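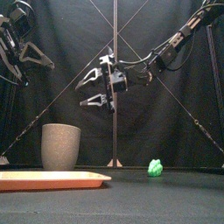 The black curtain, behind the table. Creases still in it.

Itziar Arroyo
Finished the backdrop this week. A few people asked how I did it when I mentioned it in November, so I'm putting it all in one thread. Mostly sewing and ironing, some hardware.

The wall back there is cream paint with an old patch where a shelf used to be. It also has two outlets and a light switch. Every time I looked up from the table I was looking at that patch. Painting it was an option but I rent.

Looked at folding screens first. The ones tall enough cost more than I wanted to spend and the cheap ones lean. A curtain can be washed, and I can take it with me when I move.

Measured twice and wrote down two different numbers, so I measured again. The space to cover is 100 inches across. I wanted real folds in it, so I cut for 142 inches of fabric. That is less fullness than you would use on a window. Next time I would go a little wider.

Fabric is from Cantero. I ordered swatches from them and from Prornard and taped them all to the wall for a few days. Under the overhead light one of the blacks went brown and one went slightly green. The one I picked stayed black in the morning and at night.

If you are matching blacks, look at the swatches next to each other and not one at a time. I had already decided on the green one before I put it beside the others.

It came folded in a square and packed tight. Each fold left a line. You can see some of what's left of them in the photo, faintly. They were a lot worse on day one.

Washed it before cutting. It shrank a bit in length, so I'm glad I did. Wash black fabric alone, cold, and expect the lint filter to be full.

Seams: two panels joined down the middle with a flat seam. Black thread on black fabric after dark is miserable. I did the first half in the evening and had to unpick most of it. Did the rest before noon by the window and it went fine.

Top edge is a plain rod pocket, folded over twice. I thought about grommets. Grommets are shiny and I didn't want a row of shiny things along the top of something that's supposed to be dark.

Bottom hem is deep, 6 inches. That does two jobs. It adds weight, and it gives me something to let down if the next place has a higher ceiling.

I also sewed 5 small weights into the hem, the kind sold for drapes. Without them the bottom edge moved every time somebody opened the hall door. It still moves a little.

Rod is a Dutier, the plain kind, painted black. It came with three brackets and I needed all of them. With two it sagged in the center by the next morning.

Found the studs with a magnet. The stud finder I own beeps at everything.

Now the pole. There is a slender dark gray one standing in front of the curtain at the back edge of the table, a bit left of center. I planned the curtain around it because I didn't want to move it.

So the curtain goes behind the pole and I left a gap between the two. Fabric that touches metal picks up a rub mark in one spot, and on black it goes gray fast. My hand is about the right width for checking the gap.

At the foot of the pole there's a small bracket, flared out like a little triangle. It's light colored. Against all that black it's the first thing my eye goes to down there. I might paint it. I might also leave it alone for a year, knowing me.

Two cables cross in an X with the crossing on the pole. Getting fabric up behind those was the slowest part of the whole job. I fed the curtain in from the left, one panel's worth at a time, and pulled it along from the other side.

Do not try that alone with the whole curtain over your shoulder. I stepped on the hem and pulled a row of stitches out of the corner. Repaired by hand, it's down low and I'm the only one who will ever look for it.

Creases. I tried three things.

One, hanging it and waiting. This worked on the small wrinkles and did nothing for the fold lines.

Two, the iron, on the ironing board, before hanging. Works, but by the time I finished one end, the other end was in a heap on the floor picking up new wrinkles. Also the iron left a shine on one spot. Iron black fabric from the back, or put a thin towel over it.

Three, a Wimov handheld steamer with the curtain already up. Best of the three by a lot. Go top to bottom, keep the fabric pulled a little tight with your other hand, and wear an oven mitt on that hand. The tank is small so I refilled it more than I expected.

What's left is faint. I'm going to let it hang and then do one more pass with the steamer.

Folds are a separate thing from creases and I wanted to keep those. After steaming I ran my hands down each one from the rod to the hem, then pinned them loosely with clothespins at the bottom overnight. Took the clothespins off in the morning and they stayed soft and mostly vertical. I didn't try to make them even.

Lint. Black shows all of it. I keep a roller on a hook by the door and do the part behind the table when I'm putting things away for the night. The rest gets done when I remember.

Someone asked about dust. I vacuum it with the brush attachment on low, top down. Too early to say how often it will need a real wash.

Does it make the room darker? Yes, some. The cream wall was bouncing more light than I realized. I moved a floor lamp to the side of the table and that made up for it.

It's also a little quieter back there. I wasn't planning on that. Might be the fabric, might be that I finally fixed the hall door.

Cost, since it always comes up: the fabric was most of it, then the rod. I already had the thread and the steamer. Still less than the folding screen I was looking at.

What I'd change: wider fabric, more folds. Cut the rod pocket half an inch roomier, it's a fight to get the rod through. Buy the weights before hemming so you don't open the hem back up like I did.

Leftover piece is long and narrow. Thinking of a cover for the sewing machine, or a runner for the shelf by the door. Will add to this thread if I make something out of it.

Edit to the swatch post: several of you asked which Cantero black. I threw out the label. I'll check the order email tonight and reply with the name.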